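Nesting Order

The Stondum service apartment had one cupboard for dishes, 66 centimeters wide, and the inventory sheet taped inside its door listed everything that belonged there. Sosina Tamiru read the sheet before she unpacked her coat. It gave item, material, stack position and replacement charge. Bowls were on line nine. They were to be stored nested, largest at the bottom, rims level, no more than five to a stack.

She was in the building for the month of January to close out a maintenance contract between Deltis and the water company at Huaranga. The contract ran to 2573 line items. Mirko Tedesco had the other bedroom and the other half of the line items. They had worked together before, on the Vastent pumping station, and had agreed at the time that they would not do so again.

The first disagreement concerned the bowls. Tedesco washed up after dinner and put them away in the order in which they came off the rack. When Tamiru opened the cupboard in the morning, the small one was underneath and a larger one sat on top of it at an angle, its rim against the shelf above. She took them out, nested them, and put them back.

"They fit," Tedesco said.

"They fit badly."

"The door closed."

She told him the shelf clearance was 80 millimeters and the stack as specified took up 70. His stack had taken up all of it. The door had closed because the door had bent.

He looked at the door. It was a little bent. 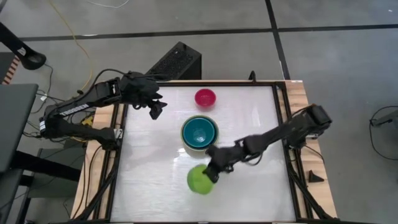
Tamiru's rule for bowls was older than the sheet. Her mother had run a canteen, and the test of a new hire was to be handed bowls of mixed sizes and told to put them away. Most people began with whichever was nearest. The ones who were kept on stopped first and compared the rims. With a teal bowl inside a cream one, the fit is right when the pale rim shows as a thin ring all the way around. A ring that is thick on one side and missing on the other means the inner bowl is seated crooked, and every bowl put in after it will be crooked too. A red one still standing by itself and a green one tipped over to one side are work that has not been done yet. Her mother did not care about color. She said that color was for people who could not judge a diameter.

Tedesco listened to all of this while eating toast over the sink.

"What happened to the ones who weren't kept on?" he said.

"They went on the floor. Serving."

"Was that worse?"

"It paid more," Tamiru said. "There were tips."

In the second week the line items slowed down. Huaranga had filed its valve inspections by date and Deltis had filed them by valve, and each inspection had to be found twice. Tamiru took the valves and Tedesco took the dates. They worked at the table in the kitchen because the desk in the living room had a short leg. At six in the evening one of them cooked, usually soup or rice, and at seven the other washed. The bowls were washed last, in water that was no longer hot, and dried upside down on a towel – the rack held plates only.

She noticed that he had begun to dry them in a row by size. She did not mention it. The next morning the stack was correct except for the top bowl, which had been set in upside down. She turned it over.

The morning after that it was upside down again.

"It keeps the dust out," Tedesco said, before she had asked.

She considered this. The sheet said nested. It did not say which way up. An inverted bowl on top would add to the height of the stack, and she measured it with the steel rule from her work bag. The result was just under the clearance. She wrote the figure in pencil beside line nine, with an arrow.

They closed the last item at ten past four on an afternoon of heavy rain. It was a gate valve, inspected once and filed three times. Tedesco sent the file and they packed. The agent for the apartment came up with a clipboard and went through the cupboard from the top line to the bottom, touching each thing with the end of her pen. At line nine she stopped.

"Who wrote this?"

"I did," Tamiru said.

"You can't write on the sheet."

"The sheet was incomplete."

The agent looked at the stack, then at the arrow. She lifted the top bowl, looked inside the one beneath it, and put the top one back the way it had been. She made a tick. Then she tried the cupboard door twice, and bent down to look along its edge.

"And this?" she said.

"That was me," said Tedesco, and asked her what line it was on.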